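Search site Search Enter keyword Go

Pinch stop failure on a cleaning robot: the integrator's account
October 6, 2025

In August a Wanel mobile cleaning robot closed its left gripper on a refrigerator door seal at a shop in Jamville and did not let go. The force limit was set at 40 newtons. The log shows a peak of 147. The seal tore along its lower corner and the door frame bent slightly. The shop worker standing next to the machine was not hurt.

The lead engineer at Stolum, the firm that installed the robot, agreed to go through the fault on the condition of not being named. The job itself is plain, the engineer said: pick up cans and other litter from the floor, then wipe down the cold equipment, door seals included.

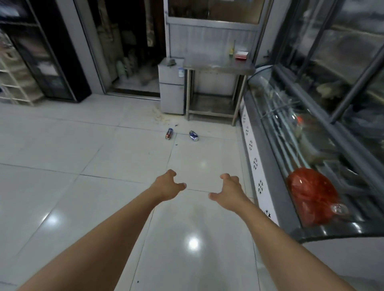 "Floor pickup never gave us trouble," the engineer said. "A can is rigid enough that the fingers meet resistance fast. The current in the finger motor rises, the controller sees it and the grip stops. We had 880 logged pickups before the incident and no force fault in any of them."

A door seal behaves differently. It is soft and hollow, and it folds. The motor current climbs slowly while the rubber collapses, then jumps when the fingers reach the frame behind it. The controller averaged the current over 200 milliseconds to filter out noise. By the time the average crossed the limit, the fingers were already locked on the metal.

"The filter was set for cans," the engineer said. "We carried the same value over to the seal task. That was our mistake and it is in the report." 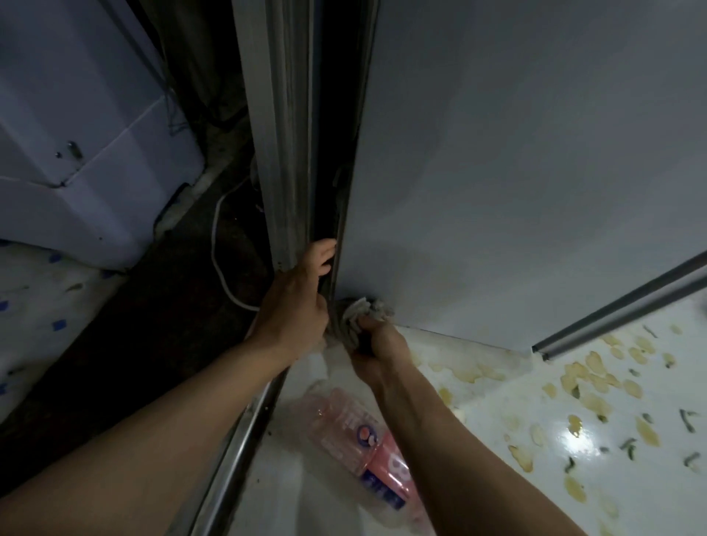 A second fault made the first one worse. After the force alarm, the arm was supposed to open the gripper and hold position. It held position with the gripper shut. The release command went out on the same channel as the alarm, and the alarm had priority. The worker pressed the emergency stop, which cut motor power and left the fingers clamped by their gearing. Freeing them took roughly half an hour with a hand tool.

Stolum asked Muriithi, an outside test lab, to repeat the fault on a bench. The lab got the same result with a spare seal on the second try.

The fix has two parts. The filter window is now set separately for each task, and release has its own channel. A manual release lever has been added to the wrist. The engineer would not give a date for putting the robot back on seals. "It is doing floors. Seals stay a hand job until the lab signs off."

Comments (3)

gearhead_tx: A stop that leaves the gripper clamped should have been caught in the risk assessment. Was there one?

mlopez: We had the same thing with foam packaging. Shortening the filter gave us false trips all day. Would like to see what window they ended up with.

coldroom: replacement seals for those older doors are hard to get, fyi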